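PASSWORDS, AND WHERE YOU KEEP THEM

Several of you wrote in after the January newsletter to ask whether the Vekthorpe library network had really been broken into, and I'm sorry to say it had. Somebody got hold of one staff login and used it to copy the email addresses of 1,107 borrowers. No bank details were held there, thank goodness, but a good many people had used the same password for the library as for their shopping and their email (I was one of them, and went rather pink when I read the letter).

So I have spent the past few weeks putting my own house in order. I tried two password managers, Bustex and Prusden, and settled on Prusden - it was a bit slower to set up, but it let me print a recovery sheet, and I do like a piece of paper. It took me 22 minutes to move the important accounts across, with a cup of tea in the middle, and the rest I have been doing as I come to them.
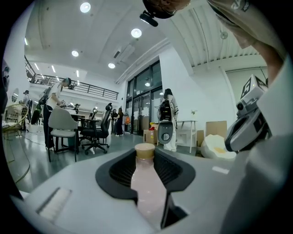

Please do start with your email account, as anyone who gets into that can reset nearly everything else you own. Choose a long password you use nowhere else, and turn on the second step, where a code comes to your phone. Your recovery sheet should then go somewhere dull and safe. A pink bottle with a screw cap would keep a rolled-up sheet out of sight, I suppose, though mine has gone in the folder with the house insurance, and my sister knows which shelf it's on.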